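Tripping breaker when microwave and kettle run together – new circuit or live with it?
Home Electrical > Kitchens
Page 1 of 1

osorensen
Posted Thursday, 7:42 pm

We moved into a 1960s ranch in March and the kitchen has two outlets over the counter, both on the same 15 amp breaker. The dining room is on it too. If the microwave is going and somebody starts the kettle, it trips. Same with the toaster oven. The panel is in the garage, so it's a walk every time.

Got a quote from a local outfit (Arain Electric) for a dedicated 20 amp circuit to the microwave spot. The run is 118 feet because the garage is on the far side and they don't want to go through the finished ceiling. They want nearly $2000. My brother-in-law says swap the 15 for a 20 and be done with it. Who's right?

Otis

varkimov_fan
Posted Thursday, 7:58 pm

Do not swap the breaker. The breaker protects the wire. If that's 14 gauge in the wall, and in a house that age on a 15 it very likely is, a 20 lets it carry more than it's rated for and you won't know until something gets hot. Please tell your brother-in-law to leave the panel alone.

LBuchanan
Posted Thursday, 8:15 pm

Agree on the breaker. Disagree that you need to spend two grand. A kettle is 1500 watts by itself, which is 12.5 amps. A microwave that cooks at 700 watts pulls more like 1100 from the wall. You can't run both on a 15 no matter how good the wiring is. So run one, then the other. We did that for 10 years in our last place and I can't say it bothered us.

Lachlan

zhrynyshyn
Posted Thursday, 8:31 pm

Ten years of that would drive me up the wall, but to each their own.

Otis, what wattage is the microwave? There should be a rating plate on it, usually on the back or just inside the door. You want the input figure, since the number in the ads is output. Also is it a countertop model or built in? If it's countertop, you could move it to an outlet on a different circuit and the problem goes away for free.

osorensen
Posted Thursday, 9:04 pm

Countertop, a Midea. Haven't found the plate yet, I'll pull it out this weekend and look at the back. Pics of the microwave:

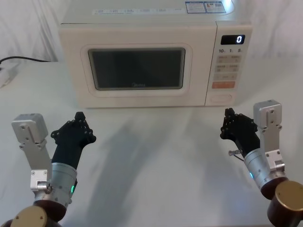
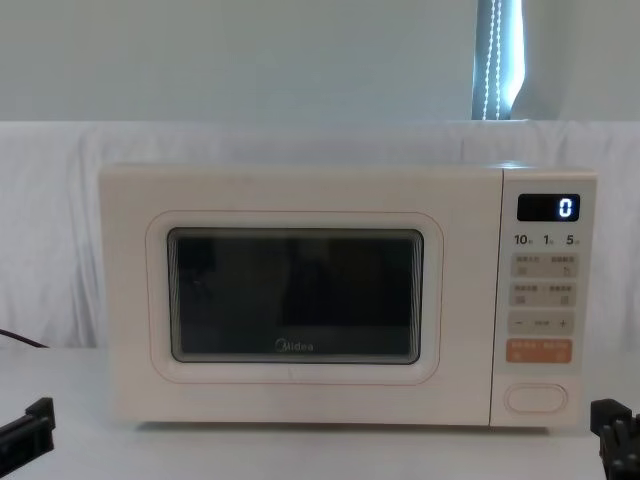
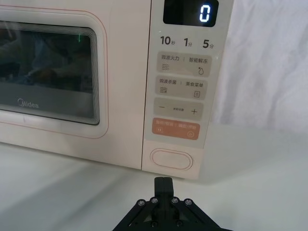
As for moving it, the only other circuit close by is the fridge, and I've always read to leave the fridge alone. There's one in the laundry room behind the kitchen wall, but the washer is on that.

obadia_m
Posted Thursday, 9:20 pm

Retired electrician here, 30-odd years, mostly residential. A few things.

You're right about the fridge. It may work most days and then trip while you're away and you come home to a freezer of thawed meat.

The laundry circuit is supposed to serve the laundry only, so don't extend that either.

The price isn't crazy for a run that long, but ask why they're going all the way around. If you have a crawl space, 12 gauge cable can go under the floor and up into the wall behind the counter in a lot less distance. Get a second quote and ask that exact question. And if they're opening the wall anyway, have them pull two circuits. The labor is nearly all in the first one.

Obadia

LBuchanan
Posted Thursday, 9:33 pm

And there it is, we've gone from one circuit to two. He makes toast and tea. I still say wait until the kitchen gets remodeled and do it all then, when the cabinets are off the walls.

zhrynyshyn
Posted Thursday, 9:41 pm

That's fine if a remodel is coming. If it's five years off, that's five years of walking to the garage. Breakers aren't meant to be used as a switch every other morning either – they do wear.

obadia_m
Posted Thursday, 9:50 pm

What Zoriana said. If it has been tripping since March I'd have that breaker replaced with a new 15 whatever else you decide. Cheap part.

osorensen
Posted Thursday, 10:12 pm

There is a crawl space. The Arain guy never asked and I didn't think to bring it up. I'll call them back and get a second quote from Karnow, they did my neighbor's panel. Remodel is a maybe, not before next July at the earliest.

For now the kettle is going in the den.

varkimov_fan
Posted Thursday, 10:17 pm

Check what the den is on first. In my house it shared with half the bedrooms and a space heater.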